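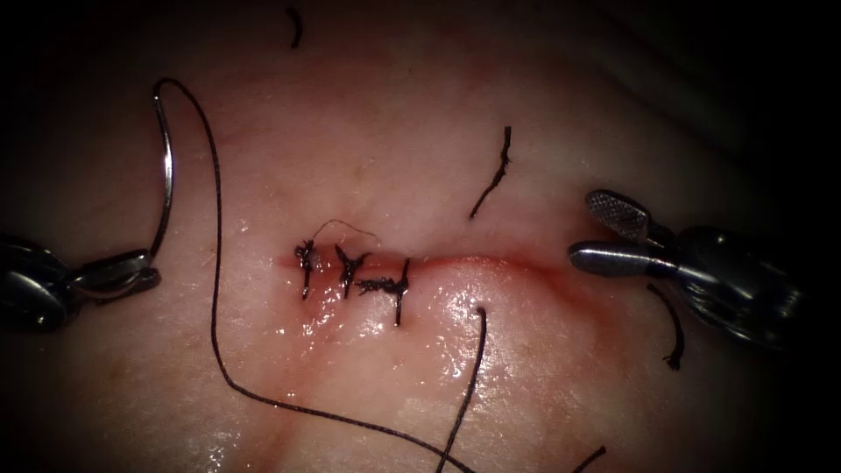 How Do You Budget for a Robot That Sews?

A surgical robot does not decide anything by itself. A surgeon moves a set of hand controls, and the robot's arms copy the movements on a smaller scale. Before anyone can learn to do this well, they need a place to practice. This page explains how a training lab plans and pays for one.

The lab is called Plestwood. It teaches people to close a cut with thread. Each stitch is tied with its own knot, then trimmed. These are called interrupted stitches. If one comes loose, the others can still hold.

Start with the job

A planner does not start with a catalog. A planner starts with a list of tasks. For stitching, the list is short: hold a curved needle, push it through, pull the thread, tie a knot, cut the ends. Each task needs an instrument that can do it. A needle driver is built to hold a needle firmly. A grasper is built to hold thread or tissue. The planner writes the instrument next to the task, and that becomes the first page of the budget.
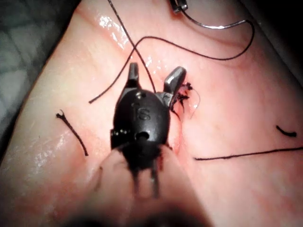 Olesia Nazarenko
Equipment Planning Writer, Karness Young Engineers

Two kinds of cost

Some things are bought once and kept for years. The robot arms, the hand controls and the screen belong to this group. Planners call this a capital cost.

Other things get used up. Thread is cut and thrown away. Needles get dull. Practice tissue can only be stitched so many times. These are running costs, and they come back every month — a lab that forgets them can own a fine robot and have nothing to sew.

Instruments sit between the two groups. The arm stays, but the tool at the end of it wears. At Plestwood, each instrument is booked for a set number of sessions and then replaced. The planner has to know that number before ordering.

Working out the running costs

Danylo Lytvynenko keeps the supply list at Plestwood. In March he planned a course with 34 practice sessions. The lab set aside 2370 dollars for thread, needles and practice tissue. To find the cost of one session, divide:

2370 ÷ 34 = 69.71 (rounded to the nearest cent)

So each session could use up to 69 dollars of supplies, with a little left over at the end of the course.

Now suppose the course is cut to 30 sessions and the money stays the same:

2370 ÷ 30 = 79

Each session can now use 79 dollars. The lab could buy extra thread, or save the difference for the next course. Both are fair choices, and the planner writes down which one was made. 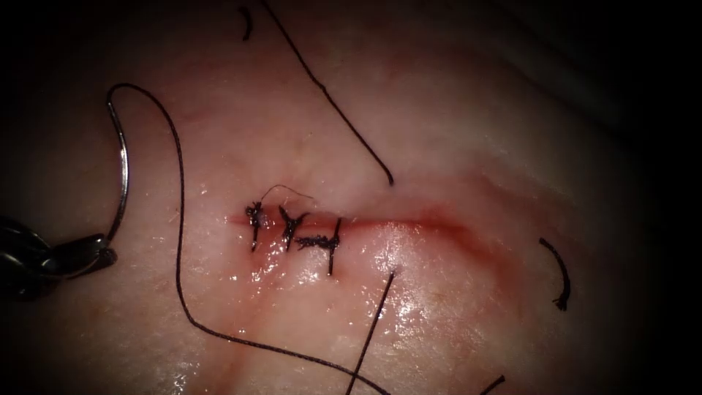

Three tied stitches, with part of the cut still open.

Thread is harder to plan than it looks

A stitch is small, but the thread used to make it is much longer. The surgeon needs spare length to form the loops of a knot. After the knot is tied, the ends are trimmed, and the short pieces cannot be used again. Danylo counts thread by the length taken from the packet. The length left in the stitches would give him a number that is far too low.

Beginners also use more thread than experienced people. Plestwood orders extra for the first sessions of any course.
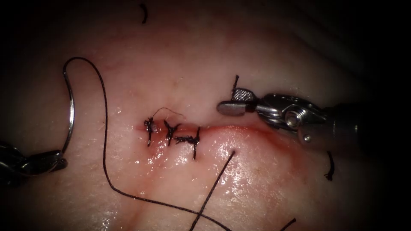
Questions to ask before buying

Homa Mazandarani checks every large order at the lab. She sends these questions to each seller, and she wants the answers in writing.

Which instruments come with the arms, and which cost extra?
How many sessions can each instrument be used for?
Who repairs the arms, and how long does a repair take?
Does the price include training for the staff?
Will the robot fit through the door?

The last question is a real one. Measure the door first.

Words to know

Capital cost: money spent on something that will be kept for years.
Running cost: money spent again and again on things that get used up.
Needle driver: an instrument that holds a needle.
Grasper: an instrument that holds thread or tissue.
Suture: a stitch that closes a wound, or the thread used to make it.

Try it yourself

Plan a sewing club for your class. Make one list of things to buy once and one list of things that will run out. Choose an amount of money for the second list and divide it by the number of meetings. Then take four meetings away and divide again.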